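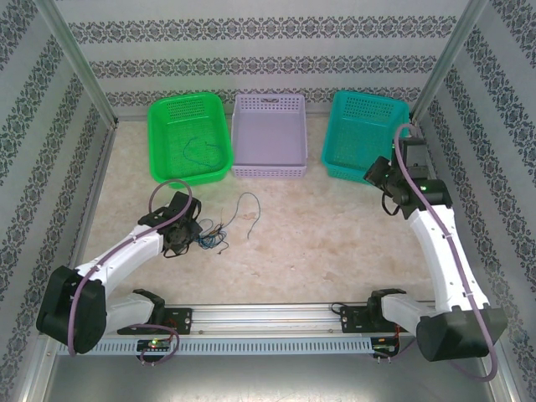
By Denise Blackburn
Filed under: Walls and Floors
Updated in February

How to Hang Banded Wallpaper in a Small Nook

Wallpaper with a horizontal band is harder to hang than an all-over print. Every strip has to line up with the one before it, and in a small space the eye goes straight to any spot where the bands step up or down. A nook with three walls has two inside corners, and most of the trouble happens there.

These instructions cover a back wall and two side walls, using unpasted paper and a paste-the-wall adhesive. They also work for a closet, a deep shelf or the inside of a pantry.

What you need

Wallpaper, all from the same batch
Paste-the-wall adhesive
Wallpaper primer
Small foam roller and a 2-inch angled brush
Plastic smoother
Snap-off knife with plenty of new blades
6-inch broad knife
Level, pencil and tape measure
Seam roller
Sponge and a bucket of clean water
Drop cloth

I used Grutier paste because the store had it. It comes ready mixed and stays workable long enough to slide a strip a little. The primer was Bernix, the white one. Any primer made for wallpaper will do, but don't use plain wall paint in its place. Paper hung over flat paint can pull the paint off with it when you take it down.

Working out how much to buy

Measure the height of the walls in inches. Add 4 inches for trimming, 2 at the top and 2 at the bottom. Then look at the label for the pattern repeat and round your strip length up to the next full repeat. If your wall is 58 inches high and the repeat is 21 inches, each strip is cut at 63 inches.

Next, measure the width of each wall and add the widths together. Divide by the width of the roll and round up, then add one strip for the corners. Multiply the number of strips by the strip length. My nook came to six strips before I counted the corner piece, and one roll was not going to do it.

Check the batch number on every roll before you leave the store. The blues in my paper, an Husmont pattern called Inga, were noticeably different between batches when I held two rolls side by side. The clerk found me a matching pair in the back.

Preparing the walls

Turn off the power to any outlets in the nook and take off the covers. Fill nail holes and dents, let the filler dry, and sand it flush. Run your hand over the wall with your eyes shut. You will feel bumps you can't see, and they show through thin paper.

Wash the walls with a little dish soap in warm water and rinse them. When they are dry, roll on one coat of primer and cut in the corners with the angled brush. Leave it overnight if you can. The can says four hours, but my side walls were still tacky near the floor after five.

If the back wall is a strong color, have the primer tinted to match the background of the paper. A hairline gap at a seam is much less obvious over pale gray than over dark red.

Deciding where the bands go

Hold a length of paper against the back wall and move it up and down. Try not to have a band cut in half at the top. A band that disappears into the ceiling line will make a ceiling that is slightly off look worse than it is. I like to start with a plain section at the top and let the first full band come below it.

Mark the height of one band on the back wall with a pencil. Use the level to carry that mark across the back wall and around both side walls. This line is the one you follow. Do not measure down from the ceiling or up from the floor, as few of them are level, and mine dropped three-eighths of an inch from left to right.

Keep in mind what will stand in front of the paper. Baskets, bins and jars will cover the lower part of the back wall most of the time, so the upper bands are the ones to get right. Put your best matching up there and let small errors run down behind the storage.

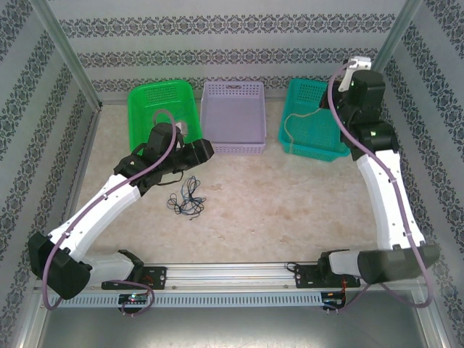
Hanging the back wall

Find the center of the back wall and draw a plumb line there. Hang the first strip with one edge on that line and work out to each side.

Roll paste onto the wall a few inches wider than the strip. Set the top of the paper in place with its 2 inches of extra above, check the edge against the plumb line, and check the band against the level line. Smooth from the middle out. Don't press hard until you are happy with both lines.

Butt the second strip against the first. Match the pattern at eye level, not at the top. If the paper stretches a bit, the mismatch gets split between the two ends. Go over the seam lightly with the seam roller and wipe off any paste with a damp sponge right away.

Turning the corners

Never wrap a full strip around an inside corner. Corners are rarely straight, and the paper will pull away as it dries.

1. Measure from the last strip to the corner at the top, middle and bottom.

2. Take the largest number and add half an inch. Cut the strip lengthwise to that width.

3. Hang it, pressing the extra half inch around onto the side wall with the edge of the smoother.

4. Draw a new plumb line on the side wall. Measure out from the corner by the width of the piece you cut off.

5. Hang the leftover piece with its cut edge in the corner, lapped over the half inch, and its factory edge on the new line.

6. Check the bands against your level line before you smooth it down. A small loss of pattern in the corner is normal. A step in the band is not, so lift the piece and slide it now if you see one.

Vinyl papers need a dab of seam adhesive where they overlap. Regular paste doesn't hold vinyl to vinyl.

Trimming

Press the paper into the angle with the broad knife and cut along it. Leave the knife blade in the paper while you slide the broad knife over. Snap off the tip after every strip. A dull blade tears damp paper, and a torn edge can't be put back neatly.

Let everything dry for a full day before putting things back.

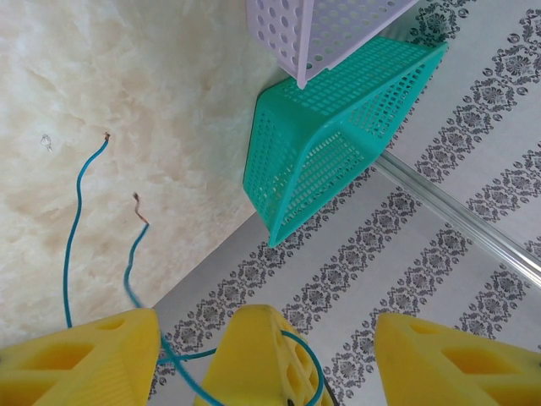
Gray banded paper beside a marble-patterned surface, with lavender and teal baskets.

If a seam lifts later, work a little adhesive under it with an artist's brush, press it flat and wipe. Bubbles that are still there after two days can be slit with a new blade and pasted down the same way. Keep the leftover paper rolled, with the label inside, for patches.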